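Ginger beer (home-brewed)

Ginger beer is a fizzy drink made by letting ginger, sugar and water ferment for a few days. I've been making it since I was tall enough to reach the laundry bench, so this entry leans a fair bit on my own kitchen (sorry, not sorry). It's a cousin of ginger ale, which is usually just flavoured soft drink these days, and it can be anything from practically alcohol-free to strong enough that you wouldn't drive home after a couple.

The plant

Most backyard brewers in Australia start with a "plant" or "bug", a jar of cloudy liquid with a sludge of ginger and yeast in the bottom. You feed it a teaspoon of ground ginger and a teaspoon of sugar every day for a week, then strain it, use the liquid for your batch and halve the sludge. One half goes back in the jar and the other half goes to some poor neighbour! Mine came from Lizelle Maluleke, who got hers from an aunt, and I've long since lost track of how many jars are descended from it.

There's also a "true" ginger beer plant, a jelly-like clump of yeast and bacteria living together, a bit like kefir grains. It was studied in the late nineteenth century and it's still passed around by enthusiasts. I tried it once and killed it by going camping.

Flavour

Fresh ginger gives you the hot, lemony bite and ground ginger gives you the warm biscuity one. I use both. Lemon juice is close to universal, and after that it's all arguments: Prodromos Tzavaras swears by a cinnamon stick and my sister puts in chillies, which is going a bit far. For a small batch I use 500 grams of sugar and the juice of 5 lemons, and I won't be taking questions on the lemons.

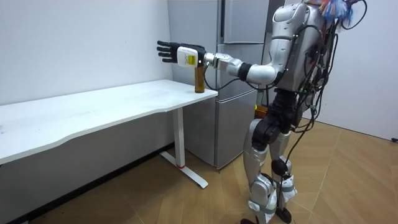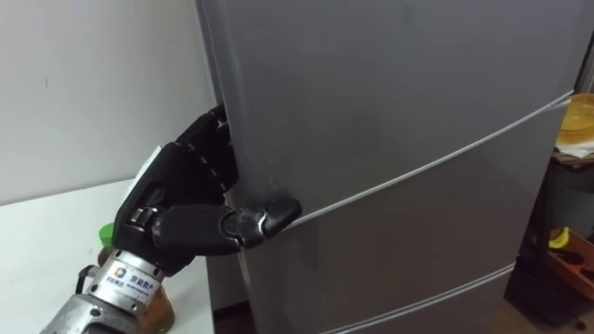
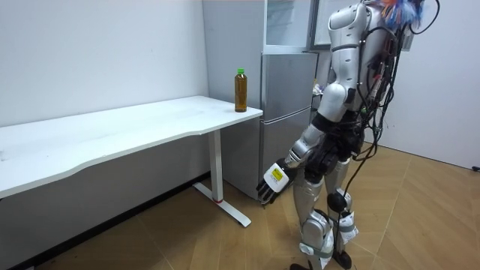

Ciltar, August

Bottling and storage

Yeast keeps eating sugar after the lid goes on, and the gas has nowhere to go. That's your fizz, and it's also your exploding bottle. Glass made for beer copes with pressure far better than old sauce bottles do, and plenty of people use plastic soft drink bottles because you can give them a squeeze and feel how firm they're getting. Leave a few centimetres of space at the top whatever you use.

In winter I give mine nearly a week on the bench before it goes in the fridge, but in January it can be ready in two days, so keep an eye on it. Cold slows the yeast right down without killing it. A bottle forgotten up the back can still go off like a rocket at Christmas lunch, and Mum's ceiling has the stain to prove it.

See also: ginger ale, kefir, root beer, sourdough starter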